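1st October

Budget day, and I've got tea on my keyboard and a spreadsheet with four tabs, one of which I can't explain anymore. Kamran Naqvi wants the Ristthorpe equipment plan by the end of the month and I keep putting it off, because every time I think I've got the list settled somebody thinks of another bracket!

So. The big question is whether we buy a second arm for pulling drives or make do with one and spend the money on fingertips and fixtures. I was all for the second arm back in August (I'd even picked where it would go). Now I'm wobbling. Ailbhe got a quote from Prurneck for spare fingertip pads at 228 dollars a set, and she wants 5 sets, and I said that's a lot of rubber, and she gave me the look. But the pads are what touches the caddies all day long, so fine, she wins, they're in.

The fixture plates we can print ourselves, thank goodness. I've put down 600 for filament and screws for the year and I bet Bořivoj eats through it by spring.

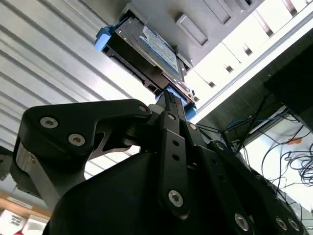
Fingertip on the blue drive latch.

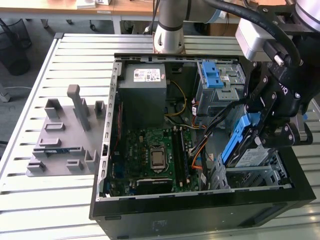 Should we lease the second arm instead of buying it? I'd say buy, but only after the first one has earned its keep through the winter, and until then the lease money is better spent on parts that wear out.

I ran that past Ernő over lunch and he mostly agreed, though he thinks I'm being stingy about service visits. Ravstead charge 751 for a visit and I've only allowed for one. He'd like two. I might sneak the second one in under training, which Kamran will spot immediately, so maybe I'll just ask him straight out.

Oh, and I forgot shipping. Again! I did exactly this last year and had to go back with my tail between my legs, so there's now a line in bold at the top of the sheet. It has no number in it yet, but it's bold.

Tomorrow: call Ní Chonaill about the extra workbench, get Daithí to measure the doorway before anyone orders anything, and find out what that fourth tab is for.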